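Chapter 6
Containers, Fill and Headspace

Learning goals

After working through this chapter you should be able to distinguish nominal capacity from usable capacity, estimate the fill of a container of individually wrapped goods, explain the effect of container shape on access, and decide when a retail container is fit for a second use.

6.1 Capacity and usable capacity

The nominal capacity of a container is the volume it holds when filled to the rim with water. It is determined by weighing: the container is weighed empty, filled, and weighed again, and the difference in grams is read as milliliters. For liquids and fine powders the nominal capacity is a good guide to what the container will hold. For piece goods it is a poor one. Wrapped candies, tea bags, bouillon cubes and similar items do not flow into corners, and the twisted or folded ends of their wrappers hold neighboring pieces apart. The space between pieces is called void space. The space between the top of the contents and the rim is called headspace.

Usable capacity is the volume available to the goods once a working headspace has been set aside. In the household trials by Edeltraud Rothe, used throughout this chapter, a headspace of 3 centimeters was kept in all jars intended for hand access.

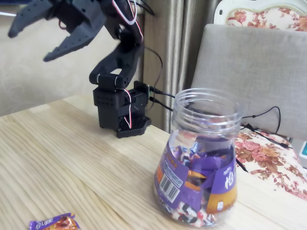

Fill is stated as a fraction of the container's height or of its volume, and the two should not be confused. In a straight-sided box they are equal. In a jar whose body widens toward the bottom they differ, and the error always runs in the same direction: the lower part holds more than its share. A clear plastic jar such as the one with the purple label, about half filled with wrapped candies, would be recorded by eye as "half," and the record should state whether height or volume is meant. Clear walls allow the level to be read above the label without handling the contents. Where a label covers the lower body, the color of the wrappers at the top of the fill must not be taken as a guide to the mixture underneath, as small pieces work downward each time a jar is moved.

6.2 Closure and rim

A threaded rim accepts a screw lid and, with a sound liner, gives a fair barrier to moisture. With the lid off, the barrier is lost entirely, whatever the quality of the jar. Hard candy takes up water from room air and becomes sticky at the surface; the wrapper slows this but does not prevent it. Emmanuel Chege's storage tables (Appendix A) give separate values for closed and open jars with a volume of 400 milliliters, at a room temperature of 26 degrees Celsius.

Terms introduced: nominal capacity, usable capacity, void space, headspace, fill by height, fill by volume.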